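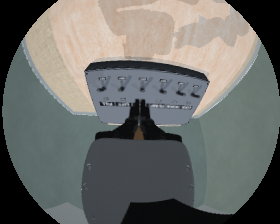
Switch panel on a pale wood-grain tabletop, computer rendering.

On Thursday I visited the open day of Bresar, the wallpaper printer in Stekance. I write mostly about interiors and I have papered two rooms in my own flat, so I was curious to see where the rolls come from before they arrive in the shop.

The bus from the station takes 44 minutes and stops in front of the gate. At the reception I received a paper badge and a small sample book, and we were divided into groups. Mine started in the drawing studio on the first floor. It is smaller than I expected. The designers still paint most of their motifs by hand, with gouache, and scan them only when the colours are agreed. On the wall hung the first trials for the new collection, which is called Agbenyega. It has large leaves, seed pods and one very quiet stripe that I liked more than all the rest.

After this we went down to the archive. Bresar keeps 1386 old patterns there in flat drawers, and we were allowed to open two of them. I found a kitchen paper with little blue jugs, almost the same as the one my grandmother had. The lady beside me wanted to buy it immediately, but it is not printed any more.

The printing hall was the loudest part and we had to wear ear protection, so I could not understand everything the guide explained. What I did understand is that each colour gets its own roller, and that a design with many colours needs a full morning only for setting up. The smell of the ink is mild, a bit like school paint.

In the last room Dralport, who make the paste and the tools, gave a short lesson in hanging. I learned that I have always brushed from the wrong side. One should begin in the middle and go outwards. My strip had over two bubbles at the end, but it was straight.

Coffee and plum cake were served in the yard until four o'clock. The shop sells ends of rolls at a low price, and I took home one roll of the stripe for the hallway. If you go next time, bring a bag with a long shape, as the rolls do not fit in a normal one.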